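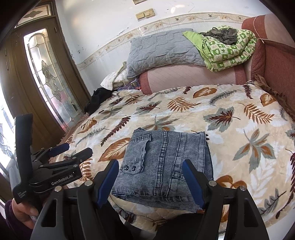 I have the Flukine two-handed collection kit on trial until the end of January and I would like to hear from people who paid for it. My task is clothes folding at home. The grip is better than I expected from the price list. Folded jeans are the hard thing for me, with the thick seam in the middle and the snap buttons on the pocket flap, and the blue pads must come in from both sides without pushing the stack out of its shape. Of my first 31 recordings I kept all except 4. Is it the same for you?
- percy_villca

Restrepo_M wrote:
We bought two sets. The fingers are fine, the software is the weak part. We sent 1,000 recordings for processing and received 864 back as usable, with no explanation for the others. Ask them for the reject list before you pay.

haldane wrote:
I can't agree with that. The reject list is in the export folder, you have to switch it on in the settings. My complaint is the weight. After one hour my wrist is finished.

Restrepo_M wrote:
It was switched on. The list gives file names and no reasons.

bronier_user wrote:
Percy, do you fold on a table or on a bed? A soft surface moves when you press, and I had many bad grasps from this.

percy_villca wrote:
On the bed, over a plush blanket. I want it like in a real house. But I will try the same jeans on a table and compare.

haldane wrote:
Keep the bed. If the robot will work in bedrooms, record in bedrooms.

bronier_user wrote:
For the first hundred I would still take the table - you learn the grip faster. Voltance also rents a lighter set by the week, if the wrist is a problem.

percy_villca wrote:
Thank you. I have written to Flukine about the reject reasons and will post their answer when I get it.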